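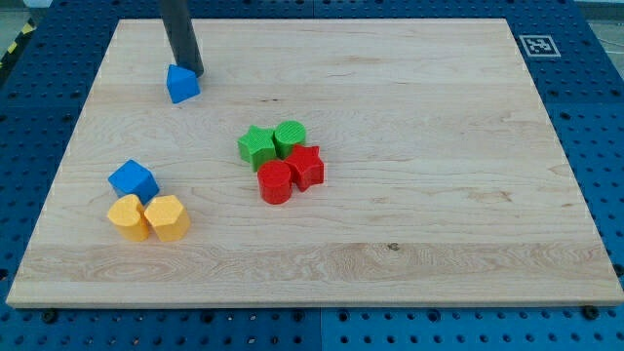

Week 7 handout: Can machines do chores yet?

Intro to Automation, Wadham evening section. Notes by Ewan Quinlan, typed up fast, sorry for gaps. Bring these on Wed 18 December, we'll need the table in part 3.

1. Where we left off

Last week: machines that do one thing forever. Bottle cappers, label printers. Solved, cheap, boring. This week: tidying, sorting, folding, loading. Jobs where the stuff is never in the same place twice.

Question for tonight is "yet". Not whether it can be done once on a good day. Whether you'd leave it running and go to lunch.

2. Block sorting as a stand-in for chores

Eight blocks on a maple board, four colors, two of each. Stars, cylinders, a cube and so on. Sounds like a toddler job. But look at what's asked of the arm:

- tell the shapes apart. Red star and green star are the same shape, so color alone or shape alone won't do
- get at one block when it's up against three others (the red and green bunch mid-board). Push one, you may push all of them
- deal with the easy one too. The blue prism is off by itself with the tool right at it. Most demos you see online are this case!!
- know when to stop. "Blue with blue" means the prism has to travel down to the cube, and the cube already has two yellows against it

Everything on the board is hard, dry-land, solid-color stuff with clean edges. Board sits on a fixed table, square marker near the far corner for the camera to line up on. A kitchen has none of that. Keep that in mind when somebody quotes you a success rate.

Pushing vs grasping. Pushing is cheap: no fingers to close, no need to get the width right. Downside, things rotate when you push off center, and a block in a corner is hard to get out again. Grasping gives you control but needs clearence on both sides. Sketch the cluster and mark where two fingers would fit. Not many spots.

3. The Costigan numbers

From Ludivine Lebrun's class project, which used the Zastach arm on a sorting task much like this one. Copy into your notes:

Attempts logged: 1,771
Stopped by a person: 817
Stopped for a jammed cluster: 101 (counted inside the 817)

So a bit under half needed a hand. Is that good? Depends who's standing there. Riet Dekker's point in discussion: on a shop floor you already pay someone to be near the line, so stopping now and then is OK. At home you bought the thing so you could leave the room.

Note most stops were NOT jams. Ludivine's list, no particular order: wrong block picked, block shoved too near the edge, arm sat still and didn't pick anything.

4. Chores, ranked (class vote, argue with it)

Close: moving boxes of one size, vacuuming open floor
Getting there: sorting hard parts by type, unloading a rack
Far: folding laundry, clearing a dinner table, anything with a bag in it

Afia Addo wanted sorting moved up to Close. Anahera Maihi wanted it split, loose parts vs parts in a pile. I agree with Anahera, will fix teh list for next year.

5. For next time

Read the Skillotitz chapter on contact, skip the math in the middle.
Pick one chore from your own home. Write down every step where you use touch instead of looking. One page max.
Then say which 2 steps you'd change in the house itself (a tray, a rim, a bin with a wide mouth) to make it easier for a machine. Raised edge on a board counts, so does bolting something down.

Late work to my mailbox, not under the door.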